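4. Hanging your picture on the Engström rail

By now the rail should be up, level and screwed home at every bracket (section 3 has all of that, and please don't skip the spirit level, however good your eye is). Hanging the picture is the pleasant part, so put the kettle on and give yourself the best part of an hour.

You will need: two Prosto cords, two Prosto hooks, a tape measure, a soft pencil, a clean blanket and, for anything wider than your outstretched arms, a second person.

1. Lay the blanket over a table or a clean bit of floor and put the picture on it, face down. If it is glazed, run your hand over the blanket first and pick out any grit.

2. Find the two D-rings on the back. They should sit a third of the way down each side. If yours are right at the top the picture will still hang, but it will lie very flat, and you may want to move them.

3. Measure from the D-rings to the top edge of the frame and write the figure down. You'll be glad of it in step 6.

4. Click the top of each cord into the rail. Push up, turn a quarter to the right, and let go gently. You should hear it seat. If you don't, take it out and try again.

CAUTION: A single cord and hook will carry 15 kg. Please don't hang a heavier picture from one cord, even for a moment while you fetch the other.

5. Slide the cords along until they are the same distance apart as the D-rings. They must hang straight down. Cords that lean in towards each other will creep along the rail over time.

6. Decide on your height. Svend Ladefoged, who has hung the shows at the Otach gallery for longer than he cares to say, puts the middle of every picture 148 cm from the floor, and we've borrowed his habit. At home, over a sofa, you may like it a touch lower. Set the hooks to suit, using the figure from step 3.

7. Lift the picture, one person to each side if it's a large one, and lower both D-rings onto the hooks together. Tighten the little thumbscrews, finger tight only.

8. Stand well back, have a look, and adjust one hook at a time until the top edge is level.

NOTE: The cords are supplied 215 cm long. If you have extra hanging below the hook, coil it up and tuck it behind the picture for a week or so before you cut anything. People do change their minds about height!

NOTE: For a group of small pictures, leave 40 mm between frames to start with and open the gaps out from there. On a busy patterned wall, a wide plain mount around each picture helps a great deal.

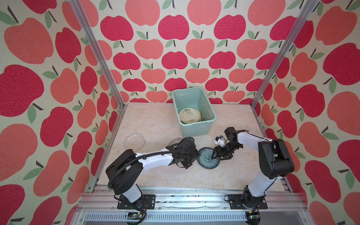
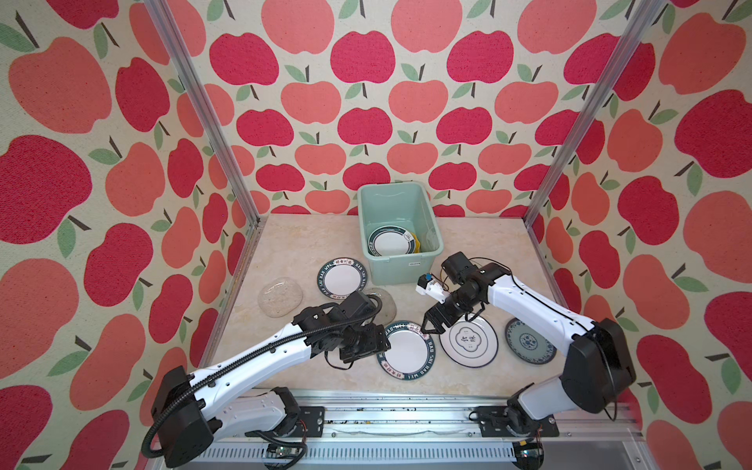

Apple-patterned wallpaper, crimson and pink on cream

9. Once you're happy, press a felt pad onto each bottom corner at the back. They keep the frame off the wall and let a little air behind it.

If you have bought the Tirer picture light as well, leave it in its box for now. It clips to the top of the frame, and its weight has to be counted in with the picture's when you check it against the limit in the caution. Fitting it is covered in section 5.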